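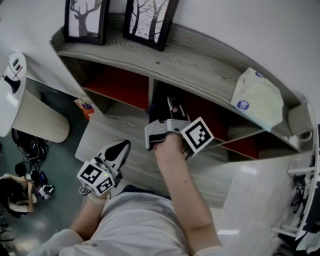
World > Diplomacy > Threads

June, by Orsolya Fekete

I was at the evening meeting in Arkbridge where the delegation from Gollent presented its offer on river monitoring. I will write my notes in several posts, because it does not fit in one.

The short version: Gollent wants to share its flood warning system with the three towns on our side of the Juder. The equipment would be a gift. The training would be paid half by them and half by us. The agreement is not signed yet.

The Gollent envoy spoke for a long time about friendship between the two river banks. I have heard this kind of speech many times and I do not write it down anymore. After it came the technical part, and for me this was the better part.

Their system has 2 control rooms, one upstream and one at the port. The gauges send the water level every ten minutes. If the level rises too quickly, the towns receive a message in both languages. Until now we received a fax in one language, and it was not ours.

After the high water in spring, 876 households in Frerichs asked for help with repairs. The deputy mayor read this number twice. She said the town has paid the first 500 of them and waits for money from the province for the others.

A man from the lower streets asked why the warning came at four in the morning, when the water was already in his cellar. The envoy answered that the gauge at the old bridge was out of service that night. He did not say since when. I asked him again after the meeting and he promised to write to me.

To be fair to the visitors, they brought their engineer, and she answered everything she was asked. She explained that the gauges on our side are of an older type and cannot talk to theirs. So the gift is useful, but we must change our own gauges too, and this cost is not in the draft.

I have read the draft. It has nine pages and the word "cooperation" is on every one. The paragraph about who repairs a broken gauge is two lines long. I would like it to be longer.

Also in the draft: an exchange for students of water engineering, with places for 500 euros per month. It does not say how many places. The school director in Frerichs is very happy about it and already has a list of names.

What happens next: the three town councils must vote separately. Arkbridge votes first. If one town says no, the other two can still sign, but the warning line would have a hole in the middle of the valley.

Somebody asked me if the province supports the plan. I called their office in the afternoon and they said they are "following it with interest." I do not know how to translate this into yes or no.

Correction to the post about the training: the half and half is only for the first year. After this it is to be discussed. Thank you to the reader who noticed.

Recent
Frerichs asks province for faster repair money
Juder ferry keeps summer timetable
Gollent opens language course for border staff
Old bridge in Arkbridge closed to trucks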